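An Afternoon at the Balline Down Works

Visit report, 21st March
By Bilal Rizk

The Balline works opens its doors to the public twice a year, once in spring and once in October. I had missed the last two dates, so when a place came up on the afternoon tour I took it. The plant sits on the river side of Stetitley, behind the bus depot, and parking is on the street. Visitors sign in at a side door and are given a hairnet, a paper coat and a pair of shoe covers.

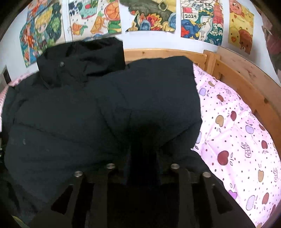
Reading time: 2 min

Balline buys feathers and down, washes and sorts them, and sells the result to bedding and clothing makers. It does not sew anything itself. Our guide, Ms. Issa, has run the wash line for nine years and took us through in the order the material travels.

Raw stock comes in compressed bales. The receiving room smells like a barn, and two people in our group went back out to the hallway. From there the bales are opened and the contents go through a dust remover, then into the washers. The wash water is tested until it runs clear enough to pass, and a load that fails goes around again. Drying is done with steam in tall drums, which also takes care of most of the smell.

Sorting was the part I had come for. The sorter is a row of high wooden chambers with glass windows. Air is blown in from below, the light clusters float over the dividing walls and the heavier feathers drop early. You can stand at the glass and watch it happen. The company has a trade grade called Fullness for what reaches the last chamber, and it costs a good deal more than the rest.

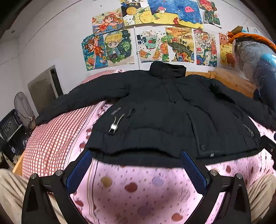

Filling a garment takes different skills from filling a comforter, and Ms. Issa spent some time on this because customers ask about it. A comforter has large boxes and the down can be blown in with a wide nozzle. A coat is filled panel by panel, by weight. On a black puffer with horizontal channels across the torso, like the hooded one shown, each channel has to hold its share, or the wearer gets cold spots at the seams. Pockets complicate things, she said, and so does anything else that presses the filling flat.

The lab is upstairs and small. A technician put a weighed sample in a clear cylinder, lowered a disk onto it and read off the height. He did it again with a sample from an old pillow, and the disk sank much farther. The lab keeps a reference sample from every lot shipped since 2000, in labeled jars on steel shelves — the room is kept cool and we were asked not to lean on anything.

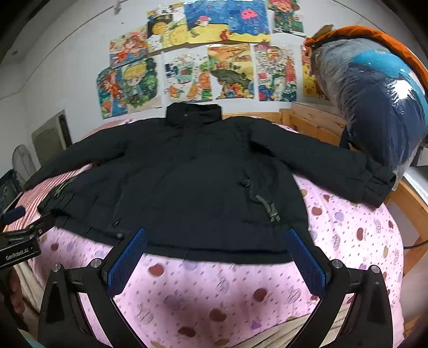
The technician also took questions on care at home. He recommends a front-loading washer, a small amount of mild soap and an extra rinse. Dry on low, stop the machine every so often and break up the clumps by hand. He would not store down compressed for a whole summer if there is closet space to hang it.

The tour ended in the break room with coffee and a short talk on where the feathers come from. All of it is a byproduct of the meat trade, according to the company, and each bale carries a lot number back to the supplier. Somebody asked about live plucking. Ms. Issa said they do not buy it and showed us the form suppliers have to sign.

The full visit took 76 minutes. There are stairs to the lab and no elevator, and the sorting hall is loud. Children under nine are not admitted. Sign-up for the fall date is by phone through the front office.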